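Ticket 784 - Stomirdale table, striped mat keeps creeping toward me
Opened by: Golnar Esfahani
Status: open, waiting on customer
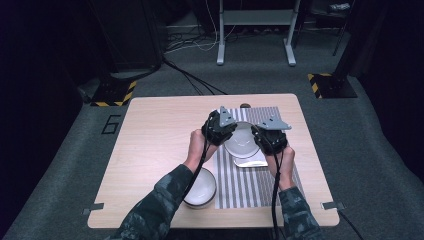 Table with the striped mat, two white bowls and the flat white plate.

Hi again! I'm the one who wrote in about the Stomirdale table back in April (that was the wobble, all fixed, thank you). New problem, same table. My striped placemat will not stay where I put it. I line it up on the right side of the top, set out the dishes, and by the end of a meal it has crept toward me by the width of a stripe or so. The stripes make it really easy to tell, which is half of why it drives me nuts.

What I've tried so far:

Wiped the tabletop with a damp cloth and let it dry overnight. No change.

Washed the back of the mat with dish soap. A little better for one dinner, then right back to sliding.

Flipped the mat end for end, in case one side had more grip. Same thing.

Put the flat plate down and the bowl toward the back of the mat, hoping the weight would hold it. That helped some - but the second bowl usually ends up half on the mat and half on the wood down at the left corner, and I think that's part of the trouble. Whenever I pick it up the corner comes with it.

I do have the metal clips on the left and right edges of the table, but the mat doesn't reach across to both, so I don't see how they'd help me here. Unless there's a trick to it?

The mat is a Jillholm, the plain wipe-clean kind, order 102 if you need to look it up. The top still has the original finish, and I haven't put any wax or oil on it.

Reply from Nondov support, Friday, January 23, 2026
Hi Golnar, please leave the clips where they are, they won't do anything for a single mat. Try a thin grip liner cut a bit smaller than the mat, and keep both bowls fully on it or fully off it. Does it still slide with nothing on top?

Reply from Golnar
Good question, I never tried it bare! Just did - I pushed it with one finger and it moved right away, so I guess I can't blame the dishes. I have a roll of Insaurralde liner in the kitchen drawer and I'll cut a piece tonight. Will the rubbery kind leave marks on a light finish if it stays down all week? I'd hate to trade one problem for another. Leaving this open till I hear back from you.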